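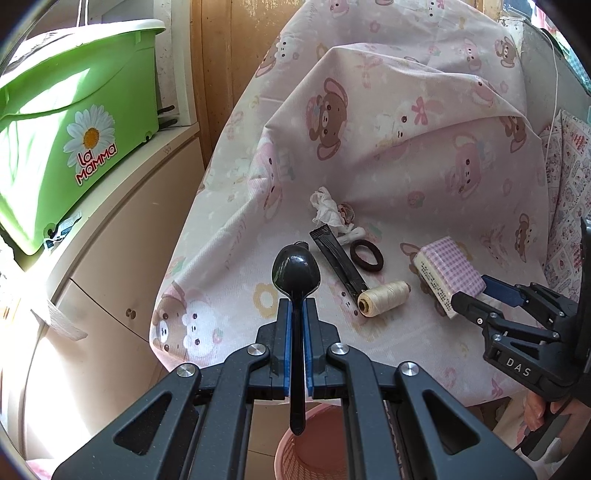

Black plastic spoon and gingham packet, pink cloth.

Workshop notebook – Ornau, second season, costume and props
16 February 2026
3 min read

Droritz breastplate, third pull. Came out of the mold at 9:40 with a soft patch under the left arm, same place as the last one. I cut it out and back-filled with the stiffer mix. If it happens again I'm blaming the mold and we remake that corner. Pranab thinks the vent is too small there. He wants to drill it out before we pour another, and I said go ahead.

Weight is still a problem. The full suit has to stay under 16 kg or the harness people won't fly it. Today without the cape we are at 13. The cape in the heavy cloth puts us over, so it's either the light cloth for the wire shots and the heavy one for standing around, or one cape that does both badly. Parveen has asked for both. The two don't match in color under the blue lamps – the light one goes green at the folds. She is dyeing a test strip tonight.

Actor fitting was at 11. He can raise both arms now but can't sit. Stunt double is wider in the shoulder and we had to open the back straps all the way. Need longer straps on the double's suit only, and a mark inside the collar so they don't get swapped again.

Collar: the emblem on the concept art has seven points, the one in the season one flashback has six. Asked upstairs. The answer was that Droritz was a captain then and a governor now, so seven is right. Fine, but the statue in the Dretthorpe set has six and it's already painted. Told the set shop. They weren't pleased.

Photos: somebody has put pictures online from the street shoot, including the back of the helmet with the battery door open. Production wants a cloak over him from the trailer to his mark from now on. I need something with a hood that doesn't catch on the shoulder spikes. There are 200 background badges in the same order, so check whether the dyer can take it all at once.

Helmet light flickers when he turns his head left. Resoldered the joint at the hinge and taped the wire down. Ran it for an hour on the bench with no flicker, but nobody was wearing it. Wickramasinghe episode needs the light to dim on cue, so the remote has to be working before the March block.

To do
– vent on mold (Pranab)
– cape strip, photograph under set lamps (Parveen)
– double's straps, 2 spare buckles
– hooded cloak, pattern first
– ask again about gloves in the rain scene

Shares 13 | Comments 2

Contact the workshop | © Ornau Costume and Props | Back to top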